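Sondum Familienschutz – Handbuch für Eltern
Kapitel 4: Altersprofile und Inhaltsfilter einrichten

von Matúš Mikuš, März

Schön, dass Sie bis hierher gekommen sind! Wenn Sie Kapitel 3 abgeschlossen haben, läuft Sondum bereits auf Ihrem Familienrechner oder Fernseher, und Sie haben ein Elternkonto mit eigener PIN. Jetzt geht es um den Teil, wegen dem die meisten von Ihnen das Programm überhaupt angeschafft haben, nämlich um die Frage, welches Kind welche Filme, Serien und Spiele sehen darf und wie lange. Nehmen Sie sich dafür bitte einen ruhigen Abend und gern auch eine Kanne Tee, denn ein paar Entscheidungen wollen in Ruhe getroffen sein, am besten gemeinsam mit dem anderen Elternteil.

4.1 Ein Profil für jedes Kind anlegen

1. Öffnen Sie Sondum und melden Sie sich mit Ihrer Eltern-PIN an.
2. Wählen Sie im Menü links »Familie« und dann »Neues Profil«.
3. Tragen Sie Vornamen und Geburtsmonat ein. Das genaue Geburtsdatum brauchen wir nicht und wollen es auch gar nicht haben.
4. Suchen Sie mit dem Kind zusammen ein Profilbild aus. (Das klingt nebensächlich, aber Kinder nehmen ein Profil viel eher an, wenn der Fuchs oder die Rakete darauf selbst ausgesucht ist.)
5. Tippen Sie auf »Speichern«. Das Profil erscheint jetzt auf dem Startbildschirm.

Hinweis: Sie können bis zu 13 Profile anlegen. Das reicht auch für Großeltern, bei denen in den Ferien die ganze Enkelschar einfällt.

4.2 Die Filterstufe wählen

Sondum kennt vier Stufen: Behütet, Begleitet, Offen und Ohne Filter. Hinter den ersten drei Stufen steht der Katalog von Wistico, in dem derzeit 2.493 Titel einzeln durchgesehen und mit Stichworten versehen sind, etwa »Schlägerei«, »Waffen im Bild«, »bedrohliche Musik« oder »Tier in Gefahr«. Gerade das letzte Stichwort haben wir auf Wunsch vieler Eltern aufgenommen, deren Kinder bei einem Schwertkampf völlig gelassen bleiben und beim verletzten Hund bitterlich weinen.

1. Öffnen Sie das Profil Ihres Kindes und wählen Sie »Filterstufe«.
2. Stellen Sie zunächst die Stufe ein, die zum Alter vorgeschlagen wird.
3. Gehen Sie dann die Stichwortliste durch und schalten Sie einzelne Punkte ab oder zu. Sie umfasst 23 Einträge und ist auf zwei Seiten verteilt, also bitte das Blättern nicht vergessen!
4. Legen Sie fest, was bei unbekannten Titeln geschehen soll: sperren, nachfragen oder zulassen. Wir empfehlen »nachfragen«.
5. Bestätigen Sie mit der Eltern-PIN.

Achtung: Die Stufe »Ohne Filter« hebt auch die Zeitgrenzen auf. Wenn Sie einem älteren Kind alle Inhalte freigeben, die Uhr aber behalten möchten, wählen Sie stattdessen »Offen« und schalten Sie sämtliche Stichworte ab.

4.3 Zeiten festlegen

1. Wählen Sie im Profil »Zeiten« und dann »Wochenplan«.
2. Ziehen Sie für jeden Tag den Balken auf die gewünschte Dauer.
3. Tragen Sie unter »Feierabend« eine Uhrzeit ein, zum Beispiel 19:30 Uhr.
4. Schalten Sie »Vorwarnung« ein, damit das Kind zehn Minuten vorher ein kleines Signal bekommt.

Die Vorwarnung möchte ich Ihnen sehr ans Herz legen. Bei uns zu Hause hat sie den Streit am Abend spürbar entschärft – ganz verschwunden ist er nicht, aber mit etwas Anlauf hört es sich für alle leichter auf. Ein laufender Film wird übrigens nicht mitten im Satz abgebrochen, wenn Sie zusätzlich »Bis zum Ende schauen« aktivieren.
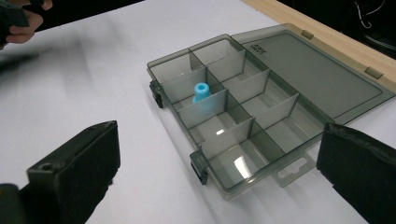

4.4 Wenn doch etwas durchrutscht

Kein Katalog ist vollständig, und auch eine freundliche Zeichentrickserie kann eine Folge haben, die einem Kind noch nachts im Kopf herumgeht. Melden Sie uns solche Stellen bitte, das geht schnell:

1. Halten Sie den Titel an und rufen Sie das Elternmenü auf.
2. Wählen Sie »Stelle melden«. Die Zeitmarke wird automatisch übernommen.
3. Suchen Sie ein Stichwort aus oder schreiben Sie zwei, drei Worte dazu.
4. Senden Sie die Meldung ab. Bis sie bearbeitet ist, bleibt der Titel in Ihrem Haushalt gesperrt.

Hinweis: Spiele der Reihe Jurčo bringen eigene Jugendschutzeinstellungen mit. Sind beide Filter aktiv, gilt immer der strengere. Wundern Sie sich also nicht, wenn ein Spiel trotz Freigabe in Sondum geschlossen bleibt, und sehen Sie zuerst in den Optionen des Spiels nach.

Und noch eine Bitte, die in keinem Menü steht: Sprechen Sie mit Ihrem Kind über das, was es gesehen hat, auch über die gesperrten Sachen. Wie Sie das Protokoll der letzten Wochen aufrufen und ausdrucken, lesen Sie in Kapitel 5.

Zuletzt aktualisiert: März
© Kurell | Kontakt | Impressum | Nach oben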